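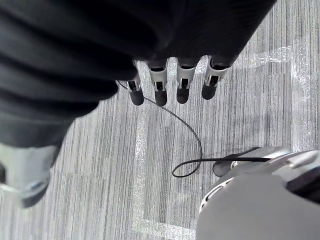
Branik would like to know whether the cooking evenings are getting people through the door or just feeding the ones who already came, and I think that's a fair thing to ask in the middle of a grant! So I went back through the sign-in sheets. Of the 40 people who came to the Rormont kitchen since November, 16 had never been to anything of ours before. I was hoping for more (the bus change hurt us, I'm sure of it), but those newcomers do keep coming back, and most of them stay to wash up.

Spending is close to plan. We're a little over on gas and well under on printing, as Slaoui let us have the flyers at cost. The second stove is in and it's a joy. The dishwasher is still a headache and I'd rather not talk about it until the repair quote comes.

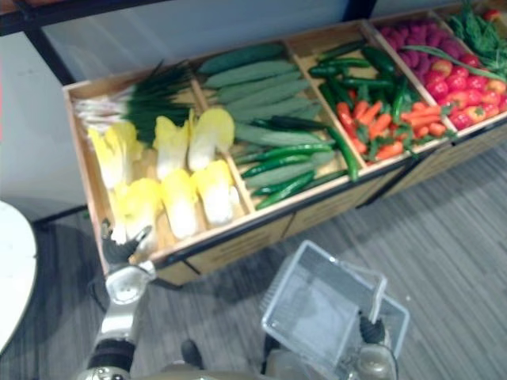
*Green onions in the long wooden crate.*

The shopping-on-a-budget class ran for 8 weeks and filled up fast, so I've put a second round on the calendar for spring, with Stustent lending us the upstairs room. We had 19 names on the waiting list when I last looked, and I'd love to take them all, but the room won't hold them in one go. Could we move what's left of the printing money over to a second evening? I'd need a yes or no before I book the teacher.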